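Workshop notebook, Monday, text-coding group

Picked up the negotiation corpus again at 9:40. Topic for the week is the water-sharing talks between Emavthorpe and Grosville, specifically how the wire reports label each side's delegation. Source file holds 191 articles after removal of duplicates. Two were dropped by hand: both were photo captions saved as full stories.

Coding scheme is unchanged from the last entry. Each article gets one code for stage (agenda, direct talks, recess, signing) and one for who is quoted first. Where a report quotes a joint statement before anyone else, code it J and move on. Do not split it between the delegations.

First pass on a subset of 100 went through Mamo before lunch. Mamo still reads "talks about talks" as direct talks. Added a rule to catch the phrase, reran, and the stage counts now look sane. The quoted-first field needed no changes. 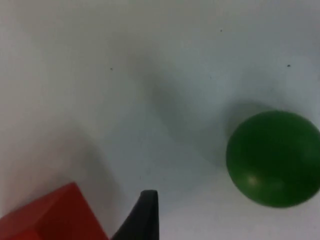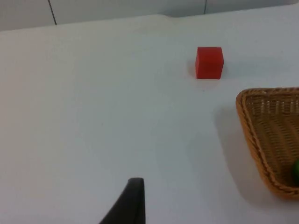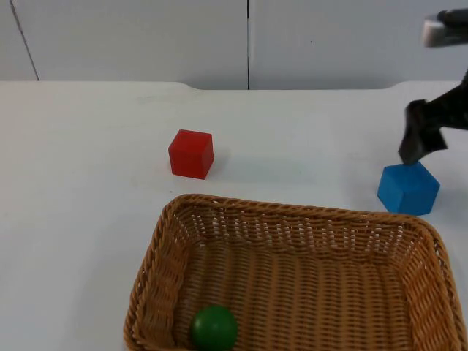 Author: Jostum desk

Disagreement between coders is almost all in the recess stage. Grosville papers write "suspended" for any break longer than a weekend – the Emavthorpe papers keep that word for a walkout. Same event, different code, depending on which paper the coder opened first. Proposed fix: code recess from the official calendar of sessions and record the verb in a separate column. The verb is worth keeping, as it may turn out to be the more useful variable.

Datelines are a second problem. Several reports carry the capital as dateline though the session was held at the border post. Location is now taken from the body text only. If the body gives no location, leave the cell blank. Blank is not the same as zero, and the export script was treating it as zero until this afternoon.

Also checked the prisoner-exchange articles. They mention the delegations but are not about the water agenda. Left in, flagged P, excluded from the stage table.

To do:
– recode the recess articles from the session calendar
– rerun Mamo on the full file, not the subset
– ask the archive for the missing evening editions
– rename the verb column before anyone builds on it

Stopped 5:15. Export saved to the shared folder, old version kept alongside it.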